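4.2 Where loose things go

The tidying sessions in this part of the study used what every household with a small child already has: a printed play mat, a box that once held something nicer, and a population of objects belonging to no known set. We had expected the toys to be the interesting part. The box turned out to do most of the work.

Families in the Surnstead group were asked to keep a tidying diary through November, noting what went into a box, what stayed out, and who had decided. The diaries came back in varying states of completeness, one of them with jam on it. Across 59 households we received 157 usable entries. An entry was usable if it named the object and said where it ended up. "Stuff, away" was not usable, though we came to respect it.

Most objects sorted themselves. Blocks went with blocks. Soft animals went wherever soft animals sleep. The trouble came from what we call orphan parts – handles, lids, wheels, cranks – which are plainly from something, and whose something is not at hand. An orphan part is too good to throw out and no use to play with, at least in the opinion of the adults. Children disagreed in writing where they could write.

Packaging gave a second kind of trouble. A wrapper on a play mat can be trash, or it can be the shop, the hospital or a fish, depending on the game. Diary keepers who cleared wrappers during play reported more protest than those who waited until after supper, and one gave up clearing them at all.

Figure 4. A crank handle on the play mat, and an open pink box on the play mat with a blue and white package to its left.

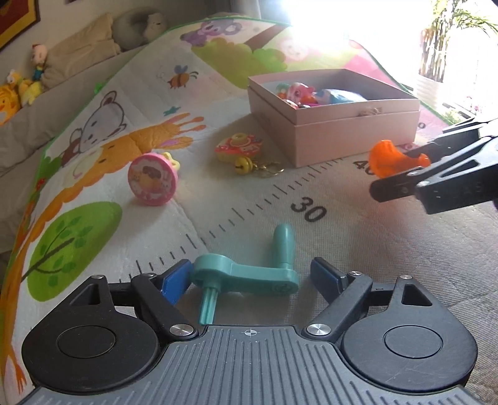
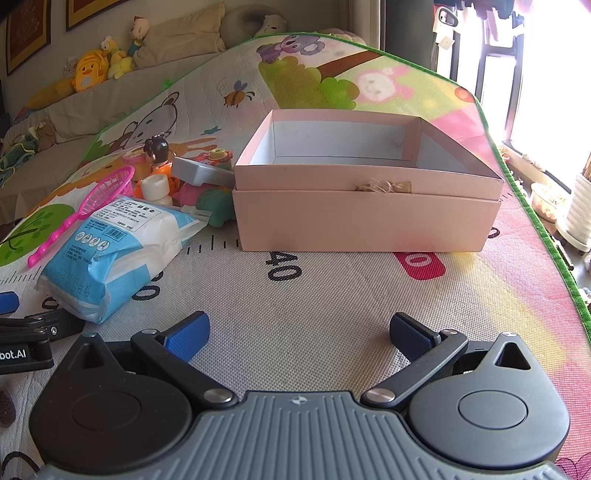

Divya Thevar, reading a draft of this section, objected that we had made the parents sound helpless, and that in her own house the orphan parts go into a drawer and are perfectly happy there. We accept the point about the parents. On the drawer, we would note that 71 of our entries end in a drawer, and that only a handful of those say which one.

The box has one advantage over the drawer: it can sit on the mat while the game is still going. In the Flimside pilot, where boxes were kept on a shelf, children carried things to the shelf for two days and then stopped carrying things. With the box on the mat, the same children dropped pieces in as they passed, and took them out again nearly as often. Whether this counts as tidying was the subject of a long disagreement between the authors, which we have settled by reporting it as "box use."

Decoration also mattered more than we would have liked. A box that looked like a present was opened, looked into and closed again well before anything was put in it. Plain boxes were filled sooner and forgotten sooner. We did not control for ribbon, and we suggest that future work should.

The mats themselves are taken up in section 4.3, along with the question of whose job it is to fold them.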